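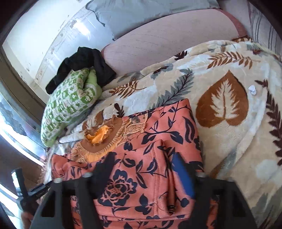
Rocío Cárdenas told us that people in Arnorside stopped buying printed bedding the year the Karam mill closed, and that they started again only when the market stalls brought in cheaper cloth. Her remark gave us the question for this report: what do households in the town do with bed covers they no longer use?

Print this page | E-mail this page

Last updated: October 15, 2019

Method

We handed out 100 question sheets in September at two places, the Tulemer market and the school gate. The sheet had five questions. Rigoberto Ccori typed up the answers and I did the tables. Sheets with no street name were left out.

Results

Most households kept old covers in a closet or under a bed. The next most common answer was cutting them up for cleaning rags. Giving them to relatives came third. Only 20 households had ever used the Troken collection bin, and several wrote that they did not know it took cloth – the sign on it mentions shoes.

Older people were more likely to mend. Zippers were the part that failed first, followed by seams at the corners. Faded color was hardly ever given as a reason for replacing a cover.

Problems

The market sheets were filled in quickly and some answers are one word long. We also forgot to ask about family size – this makes the closet answers hard to compare. Question 2 should have been split into separate questions for sheets and quilts.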